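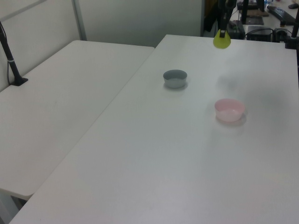 Indano has begun the second round of example gathering for its tabletop manipulation model, the company said on Friday. The new set covers placement tasks with small tableware, an area where the first model scored poorly. Work takes place at the Trokudlow site, where 11 stations are now running. The bowl task uses a gray-blue bowl and a pale pink one on plain white tables, with the arm coming down from above and carrying a yellow-green gripper. Start positions are changed between episodes according to a printed schedule.

Each episode is driven by an operator and lasts no more than 18 seconds. Joint positions, gripper state and video are recorded together and stored with a short written instruction, such as "put the pink bowl in the gray bowl." Failed attempts are kept but labeled separately. Indano said the first model was trained only on successful runs and did not recover well after a missed grasp.

The full plan lists 31 tasks, of which five involve bowls. Labeling is handled by Fernandes, a contractor that also checked the first set. Episodes with dropped video or a mismatch between the instruction and the motion are returned to the station for a repeat.

Testov, which supplies the recording software, will release an update in May that adds automatic checks for timing drift between video and joint data. Until then the check is run by hand at the end of each shift. Indano has not said whether the new set will be made available outside the company.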